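Rerkon – Appel à participation : pliage et rangement de textiles rayés sur plan de travail marbré

Réf. 541 – Publié le 2024-12-16

L'atelier de Drestberg recherche des participants pour une étude consacrée au pliage, au tri et à la mise en sac de petits articles textiles. L'étude porte le nom de Clinudon. Les textiles retenus sont à rayures, bleu et blanc ou rouge et blanc.

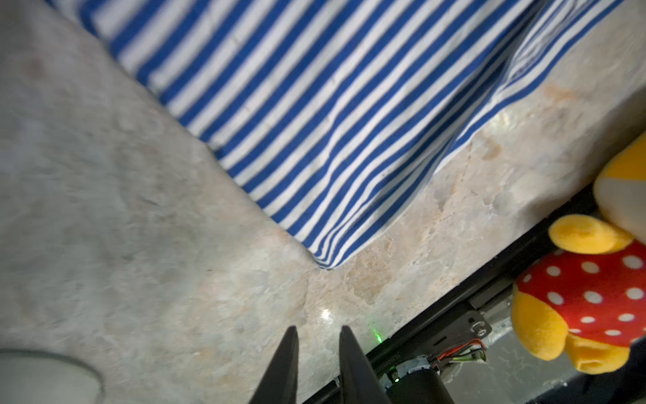
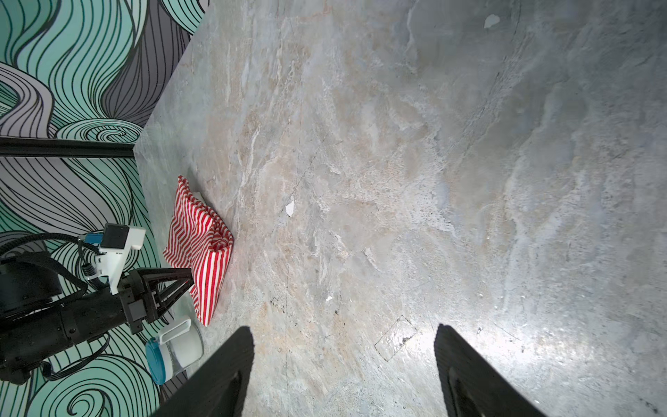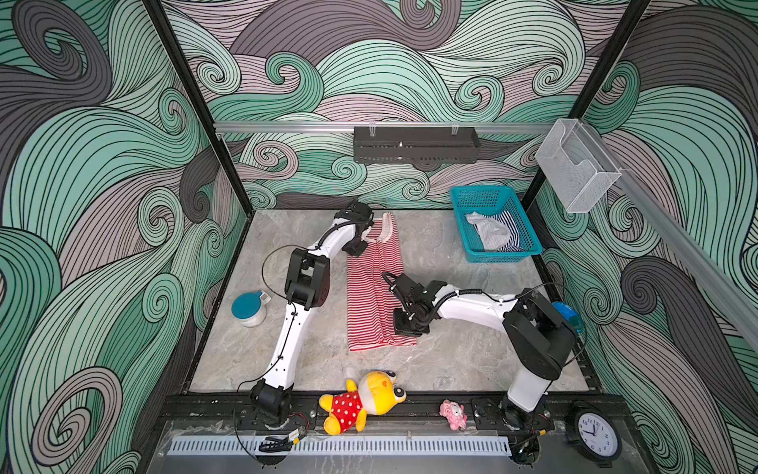 Veronica Iordache signale que les rayures étroites sont plus difficiles à aligner que les larges, que le moindre pli de travers se voit aussitôt, et qu'elle aurait préféré commencer par de l'uni. Sa remarque a été prise en compte : la première demi-journée est réservée à l'entraînement et n'entre pas dans les mesures.

Objet de l'étude

Comparer plusieurs méthodes de pliage à plat sur une surface lisse et relever, pour chacune, la durée d'exécution, l'alignement des bords et la tenue du pli après mise en sac. Les articles sont des carrés de tissu, des vêtements à encolure et des sacs souples. Chaque participant traite 300 articles, répartis sur l'ensemble des séances.

Déroulement

Quatre séances d'une demi-journée, à Drestberg, bâtiment Nistor, salle 472. Chaque article est présenté froissé, dans une orientation quelconque. Le participant l'étale, le plie selon la consigne affichée, puis le dépose dans la zone indiquée. Une pause de 25 minutes est prévue à mi-séance. Les consignes changent d'une séance à l'autre et ne sont pas communiquées à l'avance.

Profil

Être âgé de 18 ans au moins. Aucune expérience en blanchisserie ou en confection n'est exigée ; si vous en avez une, indiquez-en la durée. Gauchers et droitiers sont admis. Bonne distinction des couleurs, avec ou sans correction. Station debout prolongée. Les personnes allergiques aux apprêts textiles doivent le préciser au moment de l'inscription.

Tenue

Manches courtes ou retroussées. Bagues, montres et bracelets sont retirés avant l'entrée en salle et déposés au vestiaire. Ongles courts de préférence, certaines mailles accrochent facilement.

Indemnisation

Forfait versé par virement à l'issue de la quatrième séance. Les frais de transport sont remboursés sur justificatif, au tarif de seconde classe. Toute séance interrompue du fait de l'atelier est comptée comme complète.

Candidature

Adresser une demande écrite à Nuwan Dissanayake, atelier Rerkon, Drestberg, en rappelant la référence de l'appel. Préciser les demi-journées disponibles, la main dominante et, le cas échéant, l'expérience en pliage. Les candidatures incomplètes ne sont pas relancées. Une seconde série de séances est prévue en juin ; les candidats non retenus pour la première y sont inscrits s'ils en font la demande.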